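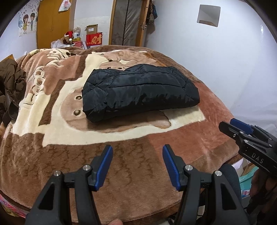
Progress report to the Neltdale Fund, second period
Submitted January 7, 2021, by Lorna Pollock

Work in this period moved from kitchens to bedrooms. The grant pays for home sessions in which one of our staff goes through clothing and bedding with a household, room by room, and leaves a folding and storage routine they can keep up. Bedrooms have been slower than we planned for. The bed is the only large flat surface in most of them, so it serves as the folding table, and whatever has to come off the floor or out of the closet ends up on it too. A black quilted jacket folded in the middle of a fleece blanket, with a heap of dark brown clothing still bunched at the corner of the same bed, is a fair picture of how a session looks partway through. Boxes are the other problem. Households stack them behind or beside the bed, and we had not allowed time for them in the original plan.

Sessions delivered. We completed 202 sessions since September. Fenna Brouwer and Dougal Mowat carried most of them between them. Hilde Vanhove joined for the last part of the period and now takes sessions on her own. In 7 households the work stopped before the bedroom was finished, mostly for reasons of illness or a move. Two of those have asked to start again and are on the list for the next period.

Padded and quilted clothing. This was the item staff raised most often. Winter jackets take up more room than anything else in the closet and people do not like folding them. A slick shell slides open again as soon as it is put down, and the filling pushes the folds apart. We had been teaching one method for all outerwear: sleeves in, sides to the middle, then up from the hem.
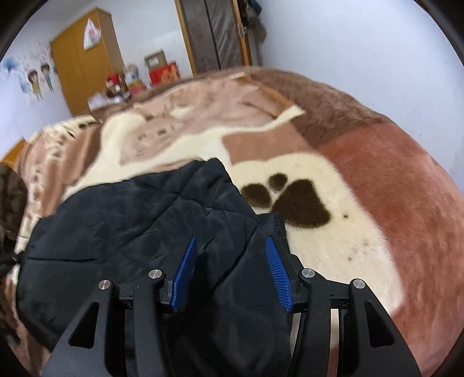

It works well enough on a thin coat but leaves a thick one standing up in a peak, and the stack falls over. Fenna now teaches the padded ones separately. The jacket is zipped first, laid face down, and pressed from the hem toward the collar before the sleeves are brought in. It goes on a shelf by itself or on top of a stack, never underneath. We have rewritten page 3 of the household handout to match.

Blankets. Staff have also asked people to leave the top blanket on while sorting and fold it last. Small items do get lost on a patterned one, particularly socks and gloves, so those now go straight into a bag or bin at the start.

Materials. The storage bins ordered from Femik arrived late, and the first delivery had the wrong lids. Replacements came at no charge. We still have unused bins and do not expect to order more under this grant.

Spending. We are under budget on travel and over on staff hours, for the reason given above about boxes. Roel Michiels has sent the detailed figures separately. We would like to move the unspent travel money into staff hours and ask for your agreement to this.

Next period. Bedrooms will continue, with a longer first visit so that boxes can be opened and sorted before any folding starts. Dougal will draft a short guide for seasonal clothing. Hilde will make follow-up calls to households that finished in September, to ask which parts of the routine they have kept. We will include her notes with the next report.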